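# Hutchins show, season two. Worth it or no?

**kaj_vestergaard** wrote:

ok so finished the whole second season of the Hutchins interview thing last night, all in one go, bad idea, slept 5 hours. Want opinions before I tell my brother to bother with it. 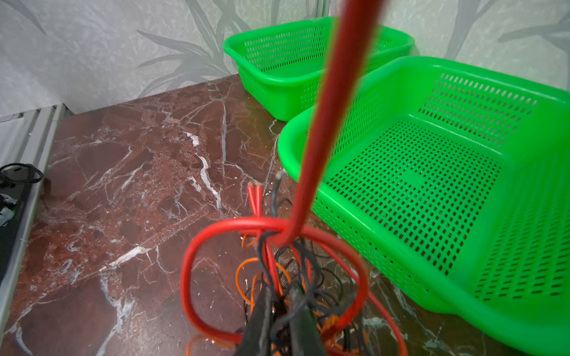

Season one I loved. Cheap set, two chairs, guest looks like they want to leave. Season two has a band?? And a desk. Who asked for a desk. Episode with the weather guy is still great tho, I rewound the bit about the umbrella like four times.

---

**Poul K** wrote:

The desk is fine. You all complained about the chairs last year.

---

**kaj_vestergaard** wrote:

I did not complain about the chairs

---

**audur_h** wrote:

Disagree with Kaj mostly. The band is the best new thing. The drummer's face when a joke dies = funnier than the joke. And Hutchins finally lets people finish a sentence. Season one half the guests got four words in.

Weather guy episode, yes. Top three for me. The magician one too. Third I keep changing my mind.

---

**boris.spahic** wrote:

cutting people off WAS the show. thats the joke. he's a terrible host. now hes just a host

also they get real celebrities now and you can tell everybody's publicist read the script first. the guy who played the captain in Masten came on and took three jokes about his hair and laughed at every one. come on. season one he'd have walked off, or pretended to

---

**audur_h** wrote:

You think season one wasn't scripted? The walk-offs were all scripted. The dentist walked off twice in the same episode.

---

**boris.spahic** wrote:

never said unscripted. said it didnt FEEL like a press tour

---

**Hjalti Ketilsson** wrote:

Jumping in, only seen up to the sixth one so no spoilers please.

Boris has half a point. The Masten episode was basically an ad. They showed the trailer! Whole trailer! Two minutes of somebody else's movie in a 14 minute show.

But the one right after it, with the retired referee, is as mean as anything in the first season. So its uneven, not bad. Kaj tell your brother to start there and skip back.

---

**Poul K** wrote:

Trailer was paid for, obviously. Shows cost money. Andex puts an ad in front of every episode anyway and I don't see anyone crying about that.

---

**kaj_vestergaard** wrote:

I cry about that. Same Andex ad every time. The whistling. I hear it in the shower

Hjalti good call on the referee, forgot about that one. "Have you ever been right" and then just silence for what, half a minute. He didnt even blink

---

**audur_h** wrote:

Ok referee is my third. Settled.

---

**boris.spahic** wrote:

fine referee was good

finale was garbage though

---

**Hjalti Ketilsson** wrote:

SPOILERS Boris

---

**boris.spahic** wrote:

"garbage" isnt a spoiler

---

**Poul K** wrote:

Finale was the best one. The duet, are you kidding.

---

**Hjalti Ketilsson** wrote:

Great. So there's a duet.

---

**Poul K** wrote:

Sorry. Can't edit on my phone.

---

**kaj_vestergaard** wrote:

lol

Anyone know where the uncut ones went? In September Komcombe had the long versions up, the weather guy was nearly double the length. Now I just get a blank page. Had it bookmarked and everyting

---

**audur_h** wrote:

Komcombe moved them behind the members thing. First 100 sign ups got it free, I missed it. There's a clip reel still up with 1000 comments under it, 500 of them fighting about the desk. You'd feel at home.

---

**kaj_vestergaard** wrote:

not paying for that. maybe for the referee. does he get an uncut one

---

**audur_h** wrote:

Yes but it's only the silence, longer.

---

**kaj_vestergaard** wrote:

ok maybe paying for that

---

**boris.spahic** wrote:

dont give them money they'll buy a second desk

---

**Hjalti Ketilsson** wrote:

Back, watched the rest. Duet is bad, sorry Poul. Magician one is great. Kaj, I'd say send your brother the referee, the magician, weather guy, in that order, then if he's still into it the others. Leave out Masten completly.

---

**Poul K** wrote:

The duet has a key change in it. You people have no taste.

---

**kaj_vestergaard** wrote:

sent him the list. he says he already saw all of it and liked the desk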